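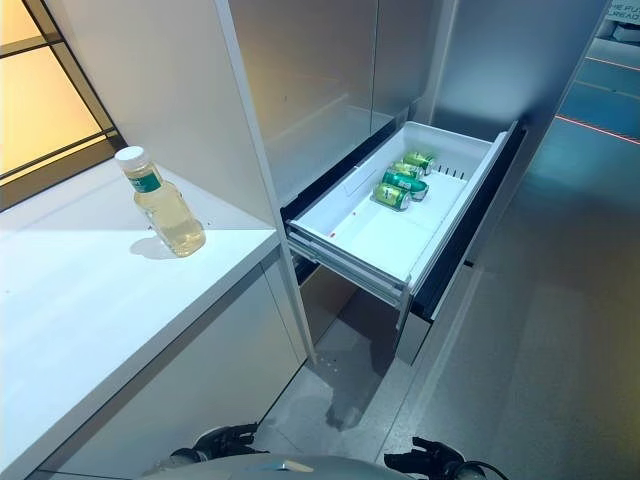 How I chill drinks fast in a freezer drawer (and don't forget them)

I have people over a lot, and I am terrible at planning the drinks. The food gets a list, the playlist gets a list, and then it's five in the afternoon and everything is still sitting in the hall closet at room temperature. So over the last couple of years I've worked out a way of using the bottom freezer drawer as a quick chiller. It's simple, but there are a few things I wish I'd known before the great ginger soda explosion of last April (I was finding sticky spots behind the hinges for weeks).

My kitchen in Vanport is small and the fridge is the kind with doors up top and a pull-out freezer drawer at the bottom. If yours is a chest freezer or a little box inside the fridge, most of this still works, you'll just have less room to play with.

What you need

A freezer drawer with a clear floor
Cans or plastic bottles, not too many at once
A kitchen timer, or the one on your phone
A dish towel
A cooler or a free fridge shelf for afterward

1. Empty the drawer first

I do this the night before. Frozen peas, bread, the mystery soup – it all goes up to the other freezer in the garage or gets eaten. You don't have to get every last thing out, but you want a good flat stretch of floor. While it's empty, wipe it down with warm water and a drop of dish soap and dry it really well. Any water you leave behind turns into a thin sheet of ice and your cans will skate around on it every time you pull the drawer.

2. Lay the cans down toward the back

Cans go on their sides for me. They sit lower, they don't topple when the drawer slides, and I can see all of them at a glance. I put them toward the back because in my freezer that's the coldest part. Yours may be different! Leave the vent slots open, wherever they are in your drawer. I used to jam things right up against mine and then wonder why one side was freezing and the other side was barely cool.

A little bunch of cans is fine, touching a bit is fine. A solid layer of them wall to wall takes forever.

3. Keep small bottles up front

Anything small gets its own spot near the front of the drawer, away from the cans. Little bottles are the ones I forget, and if they're near the lip I see them as soon as I pull the drawer open. Check that the cap is tight before you lay one down. If it's full to the top, pour a little out first, since liquid needs room to expand. 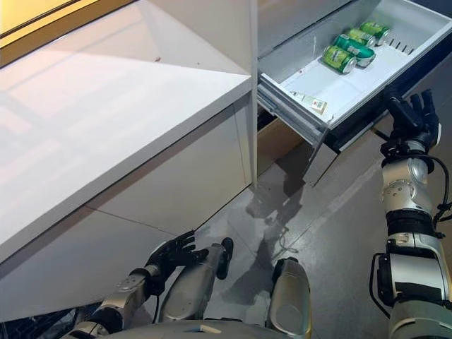

4. Set a timer. Really.

I give regular cans 22 minutes and then check. That's my freezer, with cans that started out at room temperature, so treat it as a starting point and write down what works in your kitchen. Mine is on a sticky note inside the cupboard door. Never go to bed with fizzy drinks in there, and keep glass bottles of anything carbonated out of the freezer completely.

If you're in a real hurry, wrap each can in a damp paper towel. It helps some, but then you have to peel frozen paper off your drinks, so I mostly skip it.

5. Move them out and start again

When the timer goes, the cold ones move to the cooler and the next batch goes in. For my sister's birthday I got through more than 80 cans this way, working in small batches from lunchtime on. The cooler is an old Tastham one with a cracked lid and it still held everything cold until dark.

Close the drawer all the way each time. Mine sticks a tiny bit at the end and needs a nudge with the knee.

What if a can gets slushy?

Stand it in the sink, don't open it, and let it thaw slowly in the fridge. If the ends have bulged, I put a dish towel over it and leave it alone until it's liquid again. If it has split or leaks, throw it out and wipe the drawer before the syrup freezes solid.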